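My Afternoon at the Sindow Retreat Center Open Day

I'd been meaning to visit Sindow for ages, and in February I finally got in the car and went. It's a Buddhist retreat center up past the reservoir, and once a year they open the gates to anyone curious. I'm a lapsed Methodist who sits for 20 minutes most mornings (okay, some mornings), so I counted myself in!

Madalena Bettencourt met our group at the gate and walked us up the hill. She's been living there as a lay resident for a while now and answered everything we threw at her – what time they get up (very early), whether they miss coffee (they have coffee), how silent the silent weeks really are. The meditation hall was my favorite part. It smells of cedar and floor wax, and the cushions are lined up so neatly that I felt bad sitting on one.

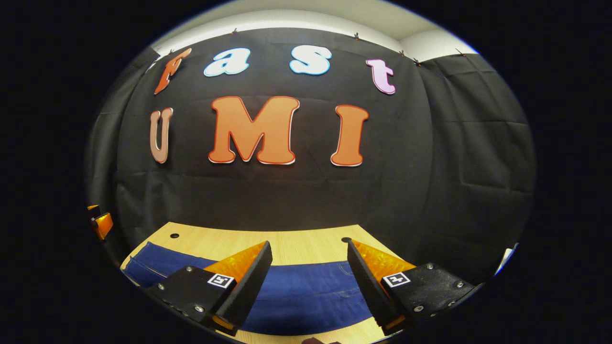 The monastics here eat their last meal before noon, and I asked Nusrat Bhutto, who gave the talk after lunch, how hard that gets on a long retreat. She laughed and said the first three days are all about toast. Then she got onto fasting in other traditions, Ramadan and Lent and so on, and I got completely absorbed. I even wrote "Fast" at the top of my notebook page, though mine was in plain ballpoint and couldn't compete with an orange F and a pink t up on black cloth. Her point was that going without is supposed to make you more generous at the table later.

We finished with a walk to the new stupa, which is still short of its roof. They need 2000 dollars more for the copper and had raised 1380 when I was there, so I put a 20 in the box. Arnulfo Huamán led some chanting on the steps and I mumbled along a half beat behind everyone else.

Parking is in the lower field, so wear boots. The next beginners' weekend already had a waiting list, and my name is on it.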